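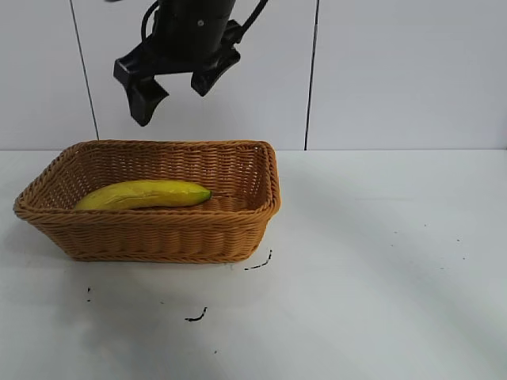
The Kurkholm rectangular basket on the white table.

I have wanted a proper fruit basket for years. Our fruit has always lived in a big glass mixing bowl, which meant that every time somebody fancied a cake the apples had to be tipped out on the side, and there they stayed until the weekend. So when I saw the Kurkholm in the Furnen spring leaflet in April I gave in, and I've now lived with it long enough to say something useful (I hope!).

First impressions were good. It's woven wicker in a warm tan, with caramel brown coming through in places, and against a white tabletop it looks lovely – homely without being fussy. I had worried that it would make the kitchen look like a tea room, and my sister was quite sure it would, but she has since asked me where I got it.

The shape is the thing I'd talk about most. A rectangle sits along the back of a worktop so much more neatly than a round bowl does, and you get a surprising amount in if you put the big things down first and tuck the small ones round them. Mine usually holds apples, a lemon or two and whatever was on offer.

The weave is a fine, tight one, with only tiny gaps between the strands. I like that very much for grapes and cherries, as the odd stray stays put, but it does mean crumbs and bits of onion skin settle in there and need a soft brush. I use an old pastry brush and do it over the sink. I wouldn't soak it, whatever Wiroj Jaidee next door tells you about his (he left it in the washing-up bowl overnight and it has never sat flat since).

Bananas were my real test. They bruise if you so much as look at them, and in the glass bowl they always ended up wedged at a silly angle. In the Kurkholm a banana can lie right up against the inner wall, and I buy mine still a bit green so they have a few days to turn.

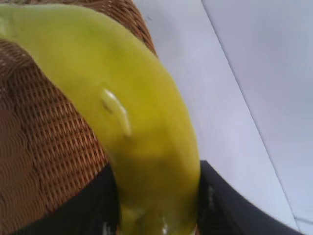

Would I buy it again?

Yes, I would, though I'd wait for one of the Furnen sales if you aren't in a hurry. I'd have liked a washable liner in the box, and I've ended up cutting an old tea towel to fit. It has been in daily use for 7 weeks now and I've found no loose ends, and I run a finger round the rim every time I brush it out. The glass bowl has gone back to being a mixing bowl, and we've had a good deal more cake.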